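2 min read

Spent most of today teaching the two-arm setup at Wivgate by remote control. A few notes.

1/ The job is a toy kitchen one. One arm works from each side of the board. I drive both from the next room and every joint position gets saved.

2/ We have 327 runs so far. The target is 1000, so this will go on into December.

3/ I threw out 34 of them. Mostly my fault – I paused halfway through a reach, and the robot will learn the pause as well if you leave it in.

4/ Apostolos Tsolakis asked why we don't just move the arms by hand. We tried that at Undcombe. Fine with one arm, very awkward with two, and your own hands end up in the video.

5/ Slow and steady beats fast. My quick runs looked good but the gripper closed early in too many.

6/ Tomorrow I swap the items round and start on the next batch. Table as it stands: 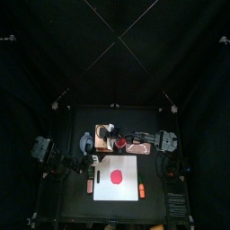 Two arms, one chopping board, toy carrot on the right.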